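Arm stops dead on the way down into a carton, fault 3508, no pattern I can find

Ernő Antal

Hi all, long-time reader, first time I've been stuck enough to post. I've got a six-joint arm on a low base behind a pine table, a two-finger parallel gripper on the end of it, and a depth camera on a stand at one end of the table looking at the work. The job is not exciting. The arm goes over to an open cardboard box, comes down, picks a part out of the packing, and takes it to the other side of the table. It ran fine all through the spring and then in May it started tripping.

What happens is that it moves over the box okay, starts down, and somewhere in the last bit of the descent I get a protective stop and "3508 joint torque deviation" on the Plistum controller. No bang, no crunch. It just freezes with the fingers open. I clear it, hit resume, and half the time it finishes the pick like nothing was ever wrong, which is the part that's driving me nuts. Over 94 cycles I logged last week I had eleven stops, and every single one was on the way down. Never on the way across, never on the place.

The box gets put down by hand so it's never in exactly the same spot. The camera finds it and the program works out the pick point from that. If the box is near the edge of the table the wrist has to come at it pretty differently than if it's in the middle. 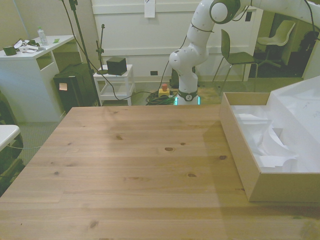
What I've tried so far

First thing I did was slow it down. I dropped the descent to a quarter of the old speed and I think the stops got rarer, but I wouldn't swear to it. Then I recalibrated the camera to the arm, because I figured maybe it was aiming low and pushing on something. The numbers barely moved. I also jogged it down by hand to the usual pick height a bunch of times and it never tripped once. Of course it didn't.

Next I got suspicious of the lid. These cartons have the hinged kind that you fold back, and they don't all fold back the same amount. Some stand up pretty straight and some lie way over. I added a keep-out zone behind the opening so the gripper can't come in over the lid, and I got a stop on the second run after that with the fingers nowhere near cardboard.
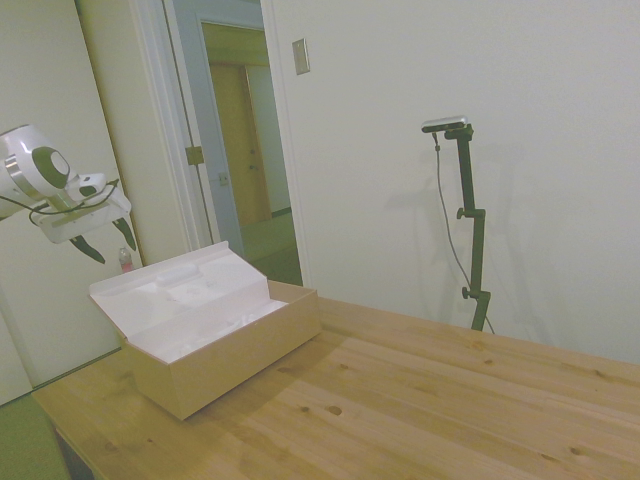
So I put the old program back and started writing down joint angles every time it tripped. I only have six of them written down properly (I started late, sorry), but on five of those joint 6 was somewhere past 150 and the worst one was at 179 degrees. The sixth was at 40-something, so I can't tell if that's a clue or if I'm seeing faces in the clouds. The limit on that joint is set at 360 either way, so it's not like it's running out of travel.

Other stuff that might matter. I changed the gripper in April. The old one was a smaller unit from Kirport, and the new one is heavier and sticks out farther. I kept the mounting plate and the cable from the old one. Reach to the pick is 559 millimeters from the base on a typical run, so it's not stretched out. The torque threshold is at whatever it shipped with. A guy I know over in Trimbridge told me to just turn the sensitivity down a couple of notches and get on with my life. I'm tempted, but I'm also the person who leans over that table to swap boxes, so I'd like to know what it's complaining about first.

Has anybody chased this fault before? Where would you look next? 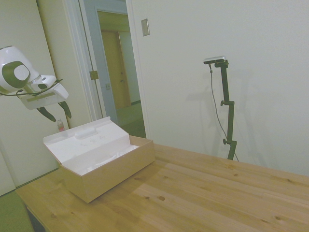 alcaraz_b

Please don't turn the sensitivity down yet! I had pretty much this exact fault and I went down the same road with the camera and lost two days to it.

You changed to a heavier, longer gripper and you didn't say anything about changing the payload. Did you? If the controller still thinks it's carrying the old tool, then its idea of what each joint ought to be feeling is off all the time, and it's just sitting there close to the threshold waiting for an excuse. Go into the tool settings and put in the real mass and the real center of gravity. The center of gravity matters more than people think with a long tool. Mine was off by 30 millimeters and that was plenty.

Then the cable. You kept the cable from a shorter gripper, and your bad stops are mostly with joint 6 wound far around. I'd bet money the cable is going tight. What I'd do:

Put the arm in manual at slow speed and go to the pose from that 179 degree stop.

Watch the loop between the arm and the gripper while you turn joint 6 the last bit, from a few steps back with the stop button in your hand. If the loop flattens against the housing, there's your answer.

If it does go tight, give it more slack or reroute it, and also limit joint 6 in the program to something sensible. 360 each way is what the joint can do, and your cable can't do that. The planner doesn't know there's a cable.

The reason resume works half the time is probably that everything relaxes a little when it stops and the controller takes a fresh zero. Mine did that too.

The 40-something one might be plain old payload error plus a fast start to the descent. Fix the payload first and see if that kind goes away on its own.

Plugger

just lower the sensitivity, they all ship too twitchy. been running mine two notches down for a year no problem

Marlow K.

I'd ignore the one above me, at least while you're reaching over the table to swap boxes. That setting is what stops the arm when it meets your forearm. Change it after you know the cause, and only if you've got some other way of keeping people clear.

Also, and I know this isn't what you asked, where does your e-stop live? If it's down on the floor by the base, you can't hit it from the box side of the table without going around. Get it up on the table edge where you stand. Tie up whatever cables are down by it too, or the day you need it you'll be fishing for it.

Agree with alcaraz_b on payload first, cable second. Do them one at a time and run a good number of cycles in between — if you change both you'll never know which one it was. And write down all six joints every time it stops, even the boring ones.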